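Todotberg Glacier

Todotberg Glacier is an outlet glacier that drains the eastern side of the Enetti Ice Cap. It is 30 kilometers long and ends in Barta Fjord, where its front stands in seawater and sheds icebergs through most of the summer. The lower part of the glacier is 5 kilometers wide and lies between steep rock walls. The bed beneath it is below sea level for much of its length and slopes down inland.

Ice flow

The glacier is fed by two branches that join above a rock ridge known as the Tudirance Step. Surface speeds are highest near the front, where the ice moves almost 90 meters per month in late summer. Flow slows in winter, when sea ice and packed iceberg debris fill the inner fjord and press against the front. Meltwater reaches the bed through crevasses and vertical shafts, and short periods of faster flow have been recorded after heavy rain.
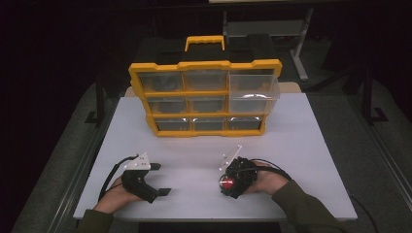
The front has drawn back in steps, with long pauses where the fjord narrows. Marks left on the valley walls show that the ice surface near the present front was once 117 meters higher. A ridge of loose rock and mud on the fjord floor marks an earlier resting position. Warm, salty water enters the fjord at depth and crosses this ridge through a gap on its southern side.

Research

Early maps showed the two branches as separate glaciers. The present outline follows the work of Po-yen Man, who used radar soundings to trace the bed below the Step. Position markers drilled into the ice are surveyed each September. The thickness of the ice in the northern branch remains poorly known, as dense crevasses there scatter the radar signal. Estimates of the total ice loss differ mainly in how they treat this branch.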